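Section 4: Setting Up Your Airport Transfer in the Drevemlow Guest App

Welcome back! If you have finished Section 3, your booking is already in the app and your name shows on the My Stay screen. Now comes the fun part, getting you from the arrivals hall to your front door in Trastemar without any fuss. The whole thing takes a few minutes, and once it is done you can forget about it until you land.

Before you start, have these with you:
- Your booking reference (on the confirmation email from Drevemlow)
- Your flight number, for the flight that lands here and not the first leg of your trip
- The cell phone you will be carrying when you arrive

4.1 Adding your flight

1. Open the app and tap My Stay.
2. Tap Transfers, then Add arrival.
3. Type your flight number with no spaces.
4. Check the landing time that comes up. If it matches your ticket, tap Confirm.
5. Enter the number of travelers, including babies.
6. Tap Save. A green bar appears at the top of the screen.

Note: Two flights sometimes share one number when airlines sell seats on each other's planes. If the app offers you a choice, pick the one printed on your boarding pass.

Note: Families on separate flights should add each arrival on its own. You can put up to 4 arrivals under one booking, and they will all show on the same screen – very handy if the grandparents are flying in from somewhere else!

4.2 Choosing your vehicle

1. On the Transfers screen, tap Vehicle.
2. Choose Shared Shuttle, Private Car or Large Van.
3. Under Luggage, enter your suitcases. Backpacks that fit on your lap don't need to be entered.
4. If you need a child seat, tap the plus sign and enter the child's weight.
5. Tap Save.

Golf bags, surfboards and folding strollers go under Oversize. We love it when people bring their boards, so please do list them and we'll send something with a roof rack.

Caution: Child seats can't be added within 9 hours of landing. After that point, call the desk and we will do what we can.

4.3 Meeting your driver

1. Turn your phone on when the plane has parked and let it find a network.
2. Collect your bags and go through customs.
3. In the arrivals hall, turn right and walk past the car rental counters to the Chrysikopoulos coffee stand.
4. Look for the Drevemlow sign in blue and white. Your driver will have your last name on a tablet.
5. Show the pickup code from the app. The driver will read back the last 2 digits.

Please wait until the code has been checked before handing over your bags. Other companies meet guests at the same spot and it does get busy, especially on changeover mornings.

If you don't see anyone, tap Call Desk at the bottom of the Transfers screen. During the day you'll most likely reach Vasiliki Alexiou, and in the evening Christos Makris. They both know the airport inside out and can talk you through it door by door if you've come out the wrong exit.

Caution: Don't go out to the taxi line to look for your driver. Getting back into the hall means walking the long way around the building.

4.4 If your flight is late

You don't have to do a thing! The app follows your flight and moves the pickup for you. You will get a message with the new time. Should your airline put you on a different flight, though, the app can't know that, so:

1. Open Transfers and tap the old flight.
2. Tap Replace.
3. Enter the new flight number and tap Confirm.

Your vehicle, luggage and child seats carry over to the new flight.

4.5 Your welcome kit

Every apartment comes with the basics in the kitchen, and you can have extra items waiting when you walk in. The list changes with the season (the October list has more for rainy days indoors).

1. Tap My Stay, then Welcome Kit.
2. Tap any item to add it.
3. Check the total at the bottom and tap Send. 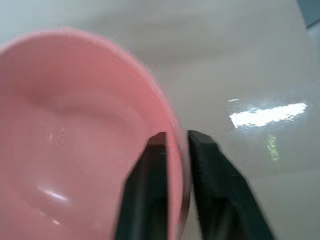 Kitchen basics: pink plastic bowl

Kit items stay in the apartment when you leave. Groceries are yours, of course, and anything you open is yours to finish or take on the road.

4.6 Paying with Plusix points

Guests who collect Plusix points can use them toward any transfer. You need at least 3,000 points in your account before the option shows up.

1. On the Transfers screen, tap Payment.
2. Tap Use Plusix points and sign in.
3. Move the slider to the amount you'd like to spend.
4. Tap Apply. The new price shows right away.

Note: Points can't be used for welcome kit items or for Oversize luggage. If you cancel a transfer, the points go back to the account they came from.

4.7 Setting up your trip home

The return pickup works the same way, with one difference: you choose the time yourself. The app suggests one based on your flight, and we think it's a good one – the coast road is gorgeous but slow. You can pick an earlier time if you like to shop before boarding. Later times are blocked.

1. Tap Transfers, then Add departure.
2. Enter your flight number and tap Confirm.
3. Accept the suggested time or choose an earlier one.
4. Tap Save.

Be at the main gate of the complex with your bags at the time shown. Drivers can't come down to the individual buildings.

Go on to Section 5 to book day trips and boat tickets.

Section last updated 22 September 2022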